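How a Film Gets Its Sound

Most of the sound in a film is not recorded with the picture. It is made later and added one layer at a time. This page explains the main layers.

Dialogue

Actors' voices are usually recorded on set. If a plane flies over, the actor may have to say the line again in a studio, in time with the picture. This is called dialogue replacement.

Foley

Foley is the name for everyday sounds made by hand: footsteps, doors, a plate set down on a table. The performer watches the film and copies each movement. The object used does not have to match the one on screen — celery is often snapped for breaking bones. 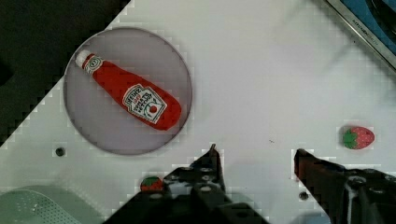
Effects

Large sounds, such as thunder or engines, come from a sound library. A small library holds 2,000 recordings. An editor may stack 7 of them to build one explosion.

The mix

In the mix, every layer is set to the right loudness. In the short cartoon Sterkadham, the kitchen chase used 12 layers. The music was turned down by half so the rolling cups could be heard.

Try it: turn off the sound on a short clip, then make your own with objects from the kitchen. Plastic, metal and cloth all behave differently near a microphone. 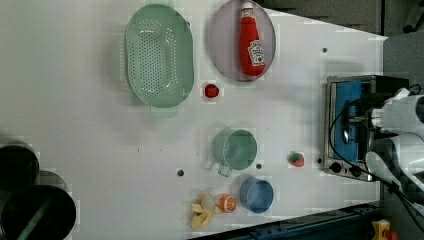
Jutenen writes: We tried this with my class and the footsteps were always late. Is there a trick to it?

Reply: Watch the knee, as it moves before the foot lands. Practise the clip 2 times without recording.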